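Katico Pull-Out Pantry Shelf, 3-Tier

Item no. 1497
Ships from: Brorkcombe warehouse
Stock updated Jul 13, 2024

The Katico pull-out pantry shelf fits inside a standard base or tall cabinet and slides forward on full-extension runners, so you can reach items at the back without emptying the front. It comes with 3 shelves, 6 runners and all mounting screws. The shelves can be set at any height along the side rails, which are drilled every inch.

Each shelf is powder-coated steel with a raised lip on all four sides. The lip is low enough to lift jars over and high enough to keep them from tipping when the shelf is pulled out quickly. A soft-close damper is fitted to the right-hand runner of each pair.

Choosing a shelf height

Measure your tallest packages before you install the rails. Cans and jars need very little room, and most people set the bottom shelf too high because they plan around those. Family-size boxes, oil bottles and paper towel rolls are what decide the spacing. Leave an extra inch above the tallest item so you can lift it over the lip.
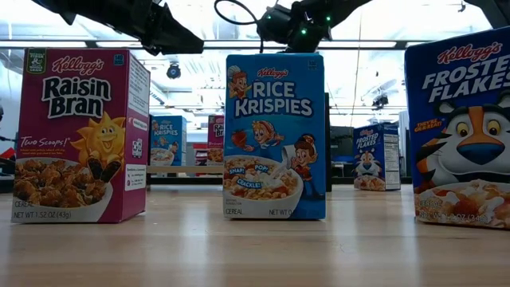

If you keep tall and short items in the same cabinet, put the tall ones on the bottom shelf and close up the gap between the two upper shelves. The rails can be reset later with a Phillips screwdriver. You do not need to take the rails off the cabinet wall to move a shelf.

Specifications

Material: powder-coated steel
Colors: white, gray
Shelf width: 14, 17 or 20 inches
Shelf depth: 21 inches
Lip height: 1 1/4 inches
Load per shelf: 45 pounds, evenly spread
Cabinet type: framed or frameless

Framed cabinets need the Jirkent spacer kit, sold separately. Without it the shelf will catch on the door frame. The kit has enough spacers for one full set of runners.

Installation

Allow an hour for the first cabinet. You will need a drill, a level, a tape measure and a pencil. Mark the rail positions with the door fully open and check that the hinges clear the shelf before drilling.

Care

Wipe with a damp cloth and mild dish soap. Do not use scouring pads on the coating. The runners are greased at the factory and should not be oiled.

Shipping and returns

Orders leave Brorkcombe within 3 business days. Unused shelves can be returned in the original carton. Cut or drilled parts cannot be returned.

Also in this range

Katico door rack, narrow
Jirkent spacer kit
Thongdee bamboo drawer divider
Replacement damper, item no. 2826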